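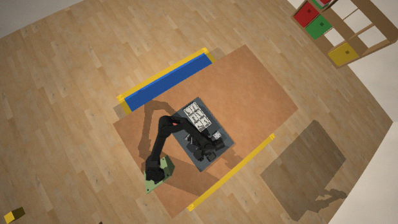
Jorna sim, top view: the arm over the slate board, blue panel on one side of the table and the yellow bar on the other.

Jorna: a tabletop arm, its simulated twin, and the episodes I recorded with both

Hi! I'm Lieven Hendriks and this is the readme for a hobby project that got a bit out of hand. There's a real arm bolted to a real table in the shared workshop on Carnegie (second floor, turn left at the band saw), and there's a simulated one that lives on my desktop machine at home. This package holds the simulated half, plus the scripts I use to keep the two from drifting apart.

What's in here

scenes/ has the table, the room and the arm
episodes/ has 1000 simulated runs, one folder each
tools/ has the replay and checking scripts
notes/ is my build log, unedited, sorry about the spelling

Each episode folder has the joint angles, the gripper command, a top view render and a small text file saying how the run ended. The top view is the one I look at most, so if you only want to download one stream, grab that.

About the scene

I built the room first, which was the wrong order, but I was having fun. Plank floor, pale walls, a cubby shelf with colored bins in the corner. None of that matters to the task. The arm never goes near the shelf! I left it all in because a bare gray void made my early vision model far too confident, and then it fell over the minute I showed it the workshop.

The table is the part I fussed over. The arm's base stands on a green mounting plate at the side of the tabletop, and the plate in the sim uses the same hole pattern as the one I cut for the real build (I did the real one twice, see notes/ for the whole saga). The slate board in the middle is where the work happens. The white panel with the grid of little cells is fixed to the board's upper portion in every episode, so don't go looking for variation there.

Shadows are on. They get pretty heavy, and the arm throws a big bent one across the tabletop. I tried a softer light for a while and I liked how it looked, but the light over my bench at the workshop is harsh and comes from one side, so harsh it is.

How the episodes were made

I drove the arm by hand with a little controller I call Tokent, which is a game pad and a pile of Python. Every run starts from a slightly different arm pose. I threw out the ones where I knocked the board out of place or just plain gave up. Of the 1000 that are left, 100 are set aside in episodes/holdout. Please don't train on those if you want to compare numbers with me.

Running it

Unpack everything into one folder, then run tools/replay.py with an episode name. The first load is slow, mine takes 40 seconds, and after that it's quick. If the arm shows up lying flat on the table you've got the old joint file, so delete the cache folder and start again.

Known problems

The gripper fingers clip through thin parts if you close at full speed. Use the slow setting.
Episodes with a name ending in 11 have the clock off by one step. I know why, I just haven't fixed it.
The wrist cable isn't modeled at all. On the real arm it tugs a little when you reach far out, and the sim knows nothing about that.

Use it for whatever you like, and tell me if you build something with it. The next batch should land in May, along with the Brundberg gripper files if I ever finish measuring the thing.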